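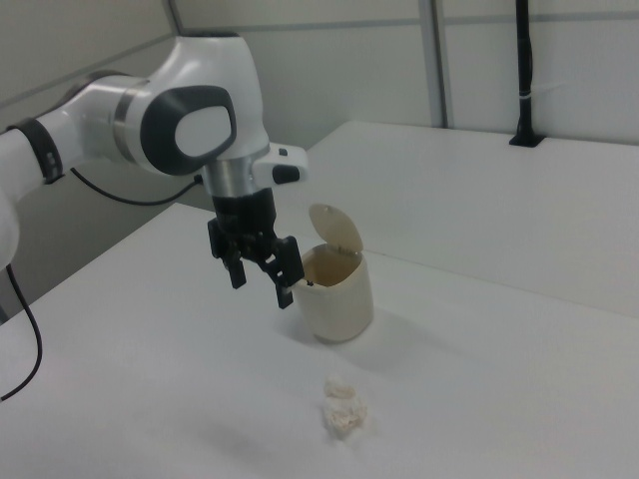

Quezada Shared Kitchen: where we are in May

Print this page | E-mail this page

Hello again from the Quezada! You asked for a chatty update and not a spreadsheet, so I'm taking you at your word (the spreadsheet is coming separately, I promise).

The big thing since my last note is the tidying. We started with the tables and counters, as agreed, and the rule we settled on is that paper goes in a bin before you leave your seat. Tissues, napkins, tea bag wrappers, all of it. It sounds like kindergarten, I know, but the crumpled tissue left on a white tabletop was the number one gripe in the survey you paid for. We got 51 forms back and I read every one of them, some twice.

So, bins. We're trying small tabletop ones with a hinged lid, the cream-colored kind with a rounded body and a see-through sort of beige lid that flips up and stays standing behind the opening. I like them a lot more than I expected to! They're little enough to sit in the middle of a table with plates all around. The cream does show marks, though, and a bit of beige grubbiness settles in on the outside, so if we order more I'd like to look at a darker color.

What we've spent

The first 10 bins came out of the small equipment line and cost $150 all together, delivery included. Brorno had a cheaper set with a swing top, but people kept complaining about touching the flap with sticky fingers, so I sent the sample back. Toron quoted us for liners as well. I'm holding off on those until I know whether we need them. For dry paper I think we can skip them and just wipe the insides out on the evening round.

What's going well

The evening round is quicker. It used to run close to an hour and now I'm usually locking up by 9:30. The sink end of the room is still a mess at lunchtime, but the long tables look like tables again, and the cooking group has started putting their own chairs back without being asked (bless them).

What isn't

Food scraps. People see an open lid and in goes the orange peel. I've put up a sign, then a bigger sign, and now I'm going to try a separate scrap pail by the sink. The Jovside kitchen does it that way and they've offered to lend us a spare pail for a few weeks, which would save buying one before we know if it helps.

I'm also behind on labeling the shelves. I said I'd have it finished by now and I've got five left, the high ones, mostly baking pans and the good serving dishes.

Next up

Shelf labels first, then the scrap pail, then a second, shorter survey. Could you let me know if leftover money from the equipment line can go toward a new step stool? The old one wobbles and I'd like it gone before I tackle those high shelves.

Print this page | E-mail this page

This site uses cookies to remember your settings. By continuing to browse you agree to our use of cookies. Accept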